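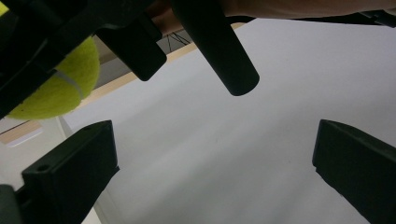 The Slow Return of the Backboard Wall

By Lindiwe Sibiya
Friday, May 22, 2020

My mother taught me tennis against the side of a grocery store. It was called Pillay, after the family that owned it, and the wall faced a parking lot that emptied out by six every evening. She'd stand behind me in her work shoes calling out "early, early, early," which meant get your racket back before the bounce, and I'd nod and then do it late anyway. I was nine. I thought the wall was the best opponent in the world because it never got tired and it never laughed at my serve.

I hadn't hit against a wall in years until this spring. Then the clubs closed, my Tuesday doubles group turned into a Tuesday group text, and one afternoon I found myself driving around town looking for bricks.

You'd be surprised how picky you get! Too much mortar and the ball shoots off sideways. Windows are out, obviously. A downhill slope is misery. I tried the back of a dry cleaner, a church hall (a very nice lady asked me to stop) and the end of a row of garages before I remembered the old practice wall in Herkora Park, which I had walked past for most of my adult life without a second look.

It's a concrete slab with a green line painted at net height, or what used to be green. Somebody put it up back when every park seemed to get one, and then for a long stretch people lost interest. Courts got resurfaced and the walls came down, mostly to make room for parking or one more court. Ours survived because it also holds up the end of the maintenance shed.

I got there at 7:30 in the morning thinking I'd have it to myself. There were three people waiting.

One was Xolani Tshabalala, who used to coach juniors in Lutadon and now mostly fixes up other people's backhands for free, whether they asked or not. He had worked out a system with the other regulars: 14 minutes each, everyone else well back on the grass, bring your own balls and write your initials on them. Why 14 and not 15? "Fifteen, people round up," he told me.

He's a wall evangelist. He grew up hitting 700 forehands a day, he says, and he can still do the first hundred or so without moving his feet much. (I timed out at 62 in a row, and I was so pleased I called my sister from the car.) His big thing is distance. Everybody stands too close, because the ball comes back so fast and it feels like real tennis. Back up, he says, let it bounce twice if you have to, and take a full swing. I backed up. My first three went over the top and into the shed roof, where I believe they still live.

What I'd forgotten is how much thinking you get done. On a court you're always chatting, keeping score, apologizing for a net cord. With a wall there's the thump and the thump back, and after a while your head goes off somewhere on its own. I planned a whole birthday dinner out there. I also rewrote, in my mind, an argument from 2,000 miles and several apartments ago, and I won it this time.

My shoulder complained for a week. I bought a tube of something called Gullo at the drugstore and it smelled like a candy cane, so now the car smells like a candy cane too.

The parks department has been out to look at the wall twice this May, and there's talk of repainting the line -- white this time, which Xolani is against. He likes the green. He's offered to do it himself if they'll drop off the paint.

I drove past the old grocery last weekend. It's a tile showroom now, with big windows all along the parking lot side, so that's the end of that one. But my mother, who is 74 and hasn't held a racket since her knee surgery, wanted to hear all about Herkora Park. She asked how high the line was and whether the ground was flat. Then she asked if I was getting my racket back early.

I told her yes. She said, "Mm."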